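# Chapter 6: Keeping Order in a Shared Workshop

A shared workshop depends on habits that its users hold in common. When several people use the same benches and hand tools, small lapses add up quickly: a drill left on a windowsill, a box of screws returned to the wrong shelf, a chisel put away dull. This chapter considers how such workshops are arranged and how their rules are written, taught and revised.

The main case study is the Vokardale Tool Library, founded by Debora Marras and Lino Valentini in a former print shop. In its first year the library lent tools to 77 households. Members paid a yearly fee and signed a loan card for each item. By the following July, 14 tools were listed as missing, and almost 100 loan cards had no return date. Marras concluded that the cards asked for too much writing at the counter, and she replaced them with numbered tags.

Section 6.1 describes the tag system and compares it with the older sign-out book used at Jasmont. Section 6.2 turns to the layout of benches, storage and walkways. Section 6.3 deals with repair, sharpening and the retirement of worn tools.

## Terms Used in This Chapter

- **Loan period:** the time a tool may be kept before it must be returned or renewed.
- **Home position:** the fixed place to which a tool goes back after use.
- **Clear surface:** a work surface holding only the items needed for the present task.
- **Tray:** a shallow, open container with low sides, used to keep small parts or hand tools together. 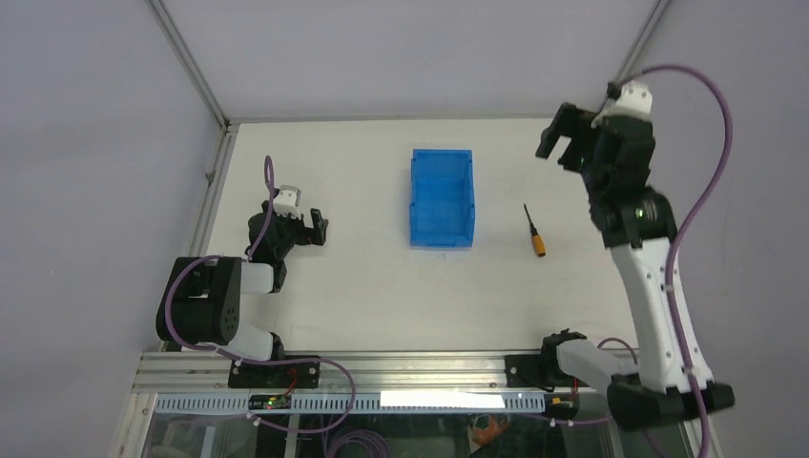
## 6.1 Tags and Sign-Out Books

The sign-out book is the oldest method of recording loans. Each line gives the borrower's name, the tool and the date. At Jasmont, the book was kept beside the door and checked at closing time by Shinji Kubo, then the workshop supervisor.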